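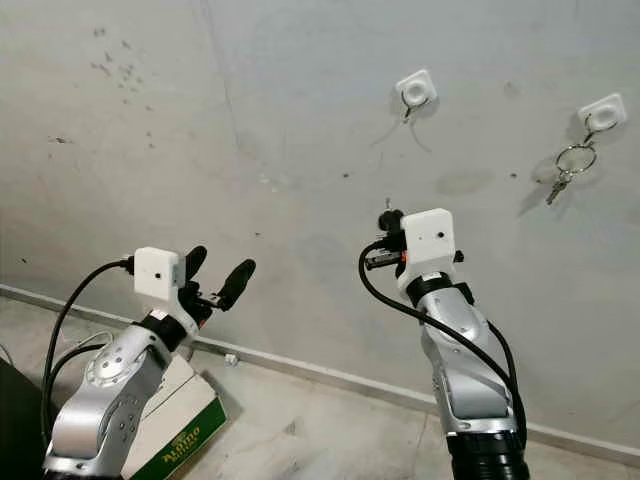 3. Putting up the stick-on hooks

I've put up a fair few of these in the hallway at Grirnosstead, and the sticking is the easy bit. It's the waiting I'm bad at!

3.1 Hold the hook against the wall before you peel anything. Step back and have a look, then mark the top edge lightly in pencil.

3.2 Wipe the patch of wall with a barely damp cloth and let it dry. I leave mine while I have a cup of tea.

3.3 Peel the backing off by one corner and keep your fingers off the sticky side.

3.4 Line the hook up with your pencil mark and press hard with your thumb for 30 seconds, middle first, then out to the corners.

3.5 For a second hook, go back to 3.1. Do check the gap with whatever you're hanging – two winter coats take up far more room than two tea towels.

3.6 Leave them overnight with nothing on. I hung a bag on one after an hour and it came down with a bit of paint.

Note: the Niltari pads are good for up to 300 g each on painted plaster. I wouldn't trust them on wallpaper at all.

Caution: don't pull a hook straight off the wall. Warm it with a hairdryer, then ease it away slowly from the bottom (see section 7 for getting rid of any leftover glue).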